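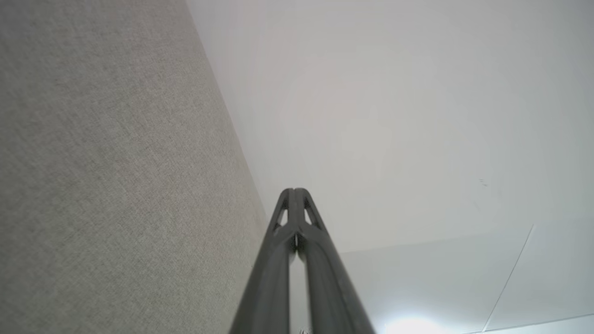
I put off swapping the gripper fingers on our Tilton for most of July, and when I finally did it the whole job took less time than I'd spent moaning about it. So these are my notes, written up properly, for anyone else with two arms, a pair of wrist cameras and a set of fingers that no longer close the way they used to.

Ours does soft stuff (clothes, mostly, folded on upholstery), so I care a lot about the last bit of the fingertip and hardly at all about grip force. If you're picking up metal blocks you can be sloppier about the closing check and fussier about the screws.

## What you'll want within reach

- a set of new fingers, left and right. I use the Jisov ones, and they come as a handed pair
- the small hex key that fits your finger screws, plus a longer one of the same size if you own it
- a strip of thin paper, till receipt is perfect
- a cotton bud and a lens cloth
- a soft pencil
- a saucer or a lid for the screws
- whatever you normally use to jog the arm and read the gripper position

I do one arm from start to finish before touching the other. The first time I had both apart at once, and I ended up with two left fingers on one gripper. They bolt on perfectly well like that! They just don't meet.

## Before you take anything off

Park the arm with the wrist somewhere you can see it without crouching. I bring mine up and tip it back so the fingers point towards the ceiling, which also gives the wrist camera a nice plain background for later on.

Open the gripper fully and write down the position reading. Close it gently and write that down too. On mine the old closed reading was 2,554 counts, and I keep it in pencil on the inside of the toolbox lid next to all its predecessors. You won't be using the old number again, but if the new one comes out wildly different you've got something seated wrong.

Save a still from the wrist camera with the gripper closed, and another with it open. I skipped this for ages. It makes the camera check further down so much quicker that I now do it even when I'm only cleaning.

Then power down the arm. Support it as the power goes, as plenty of arms will sag when the motors let go, and the wrist is the heavy end.

## Taking the old fingers off

1. Start with the cable. Trace it from the camera back along the arm and make sure you aren't about to lean on it. I rest my hand on the bracket and keep the loop on the far side of my wrist.
2. Slacken every finger screw a quarter turn before removing any of them.
3. Take out the screws for one finger and put them in the saucer. Mine are all the same length but I still keep each side's separate.
4. Pull the finger straight off. If it won't budge, wiggle it along the direction it slides, never sideways.
5. Mark it with the pencil, L or R and which arm, even if it's going in the bin. You may want to compare wear later.
6. Clean the mounting face. There's always fluff. A fold-and-drop job like ours sheds an astonishing amount of it, and a few fibres under the finger are enough to cant the tip.

Do the other finger the same way. While they're both off, wipe the camera lens, and run the dry cotton bud along the slide. No oil! I oiled one once and it collected a little felt beard within days.

## Fitting the new pair

Offer up the left finger and hold it flat against its mount with your thumb while you start the screws by hand. They should go in several turns with no key at all. If one binds, back it out and begin again, since the threads in these mounts are easily spoiled and a new base is a lot more bother than a new finger.

Nip them up just enough that the finger stays put but you can still nudge it. Fit the right one the same way. Now slide the pair together by hand and look at them side on, then end on. You want the tips arriving together, with neither one riding in front of the other. Nudge, look, nudge, look. I give this a good 10 minutes and I've never regretted it.

When you're happy, tighten the screws a little at a time, going back and forth between the two. Firm with the short end of the key is plenty.

## Sorting out the cable

Bolt-on cameras live or die by their cables. You want a loop loose enough for the wrist to turn right round both ways, but not so generous that it dangles past the fingers and gets into shot (or into a sleeve). I let mine come off the bracket in one easy curve and run down the arm, and I only tie it once it's back on the straight part of the link.

Turn the wrist by hand from one stop to the other with the power still off. Watch the connector the whole way. If the plug moves even slightly in its socket, give the loop a bit more slack and try again.

Once that's right, power back up and look for your lights. The status LED by the gripper base should come on green on ours. If it stays dark, reseat the plug at the gripper end before you start suspecting anything grand. Then have the arm reach out over the work area, fingers open, and look at it from the head camera to make sure nothing's fouling.
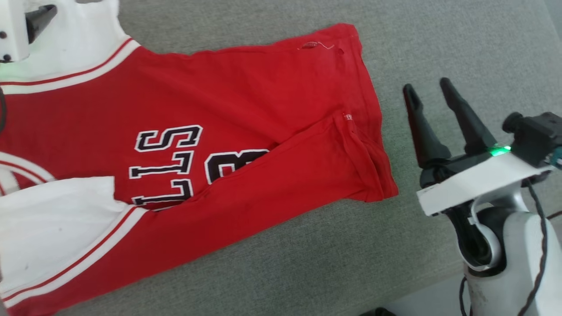
## Finding the new zero

The new fingers won't close at the same reading as the old ones, so the controller needs telling.

1. Set the closing force to the lowest setting you've got.
2. Open the gripper fully.
3. Hold the paper strip between the tips and close in small steps.
4. Stop when the paper drags but still pulls free.
5. Go one step more. If it's held now, you've found it. If it still slides, keep stepping.
6. Save that position as closed, and write it on the toolbox lid.

Repeat that 4 times, opening all the way in between. I'm looking for the same answer each time, give or take a step. If it wanders, something's loose, and in my experience it's nearly always the finger you tightened last.

We use the Siriwardena script for storing the values, and its one bad habit is that it keeps the old open limit unless you clear it. Clear it. Otherwise the gripper stops short of fully open and you'll spend an evening blaming the motor, as I did.

## Checking the wrist camera

Close the gripper, point it at something pale and plain, and put the new view next to the still you saved earlier. A bare wall or ceiling is ideal. The outline of the fingers shows up crisply, and you can see at a glance whether the tips have shifted left or right.

If both fingers have moved together by the same amount, the camera has been knocked and the fingers are probably fine. Slacken the camera mount, turn it back a hair and retighten. If only one has moved, go back to the fitting section (sorry). I don't bother correcting tiny differences in software. Ours copes, and I'd sooner have the hardware sitting straight.

Then open up and drive the gripper over the upholstery, low, with something real lying nearby. Test pieces made of cardboard tell you next to nothing for this kind of work.

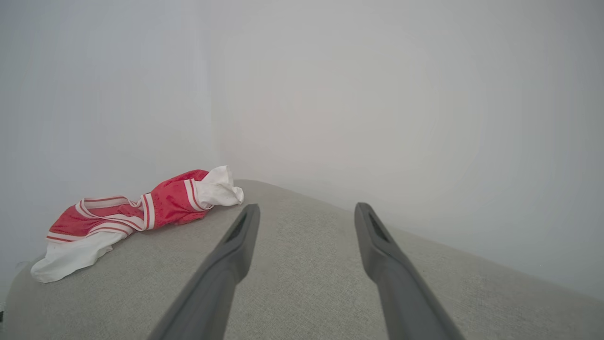

Symmetry is what I check first with the gripper open. If one finger travels and the other lags, you'll be able to pick up a thick seam and then miss a single layer every time, and it'll look like a vision problem when it's a screw. I compare how far up the view each tip reaches, and how the slot near the end of each finger lines up with its twin. Here they finish at much the same height with a good wide stretch of grey between them, so I left well alone and moved on to the garment. If yours are uneven, power down, slacken the shorter-looking side and start the nudging again.

## First picks

Go slowly. I start with a bunched-up bit of fabric, where almost any fingers would do, and then work down to a hem lying flat. The flat hem is the proper test. Come in low, close gently, lift a little, and watch whether the cloth slides.

Things I've run into at this stage:

- **Cloth slips out straight away.** Tips aren't meeting. Do the paper test again, higher up and then lower down the fingertip, to find the gap.
- **Fabric gets nipped and won't let go.** Usually a rough edge on the finger. Run a scrap of old tights over it, and wherever it snags is where you need to smooth.
- **Gripper hunts back and forth when closed.** Your saved closed position is a touch too tight. Back it off a step.
- **Picture drops out when the wrist turns.** The cable. It's always the cable.

Shiny sports fabric is harder than cotton, by the way, and trim bands are easier than the plain bits of the same shirt. If you only have one test garment, use something with both.

## Looking after them

I wipe the fingers down at the end of each session and look at the tips every couple of weeks. Trostero do a spare finger screw pack that fits ours, and I keep one in the toolbox, as one screw in the set always seems to end up under the sofa. The paper strip lives in there too. Redo the closing position whenever you've had the fingers off, even if the same ones are going straight back on, and do the second arm on a different day if your eyes have gone funny from staring at fingertips.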